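In praise of the plain office chair

I have been sitting on the same chair for 19 years, and I should like to say a few kind words about it before the furniture trade talks us all into something cleverer. It is a Jura, the old model with the square back, and I bought it second-hand when I first began working from the spare bedroom. The fabric was a sort of mustard then. It has been covered twice, once in a blue wool that I loved and once in a green that I have learned to live with, and underneath it is the same chair it always was.

What brought this on was a visit to a showroom in August, when my sister-in-law wanted company while she chose a chair for her new study. We tried a Zhong with a headrest that moved whenever she did, and a very handsome Lokesis in pale leather, which cost 2000 pounds and came with a booklet (a proper booklet, with chapters!). She sat in that one for ages, pulling levers, and by the end of it she still couldn't tell me whether she was comfortable. I don't think that was her fault at all. A chair that asks so many questions of you makes it terribly hard to notice your own back. 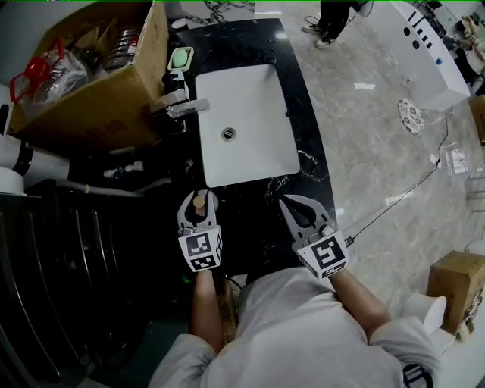 Chairs, to my mind, ought to be sold on how easily they can be mended, and hardly any of them are. When the gas lift went on mine I paid a little over the price of a good lunch for a new one, and had it fitted before the kettle boiled. My sister-in-law was told that if the arm on hers wore out, the whole upper half would have to go back to the factory. We accept this in seating and I can't think why, when we choose so many other things in the house by how well they will stand up to use. Take a black marble vanity top with a white basin set into it and a bar of soap sitting in its dish: people will happily spend a weekend asking how the stone should be sealed and who could polish out a scratch. Ask the same sort of thing about a castor and the salesman goes off to find a colleague.

She settled on a Ganar in the end, at 600 pounds, with plain arms that unscrew and a seat pad you can lift off and have covered wherever you like. I was delighted, and I may have said so rather too often on the drive home. I have already offered her what is left of the green.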